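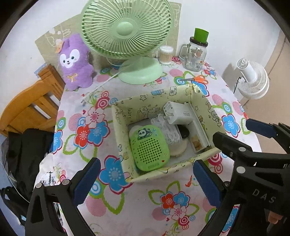
全文约550字,阅读约需2分钟

Stamholm 项目组会议纪要
日期:2018-07-13
主持:Siyabonga Mkhize
记录:Themba Zulu
列席:Adeleke 标注组两人

一、上次纪要
无修改,通过。四月遗留的标定问题并入第三项。

二、手持夹爪示教数据
Themba 汇报桌面收纳任务的采集情况。目前入库400条,每条由操作者手持夹爪完成,腕部视角同步记录。桌面统一用杂物布置:敞口纸盒里放绿色音箱、盘起的白色线缆和白色充电头,盒外有薄荷绿台扇、紫色毛绒玩具、橙柄剪刀和带绿盖的玻璃杯。印花桌布保留,不换纯色。
Siyabonga 问花纹是否影响分割。Themba 答,白色线缆压在花纹上时掩码容易断开,盒内物品受影响较小。标注组同意线缆单独设一类,插头与线身分开标。

三、位姿误差
Plenik 里程计在夹爪贴近纸盒内壁时漂移偏大,抽查中有13条需要重算。讨论认为近距离画面大半被盒壁占据,可用特征点少。先试两种办法:降低进盒速度;进盒前在盒口停顿一下再下探。重算结果出来之前,这13条不进训练集。

四、策略训练初步结果
Pramamitz 基线用全部可用数据训练,动作块长度设为16。抓取音箱比较稳定,抓取线缆常在闭合时滑脱。Siyabonga 认为样本里线缆的抓取点太分散,建议示教时固定抓线圈外侧。Themba 保留意见,担心换一种摆法就不能用,同意先做一组对照再定。

五、待办
Themba:重算漂移数据,补写进盒操作说明。
标注组:更新线缆类别,返修旧掩码。
Siyabonga:确定对照组的摆放方案,发全组。
剪刀是否列入抓取目标,本次未议,留待下次。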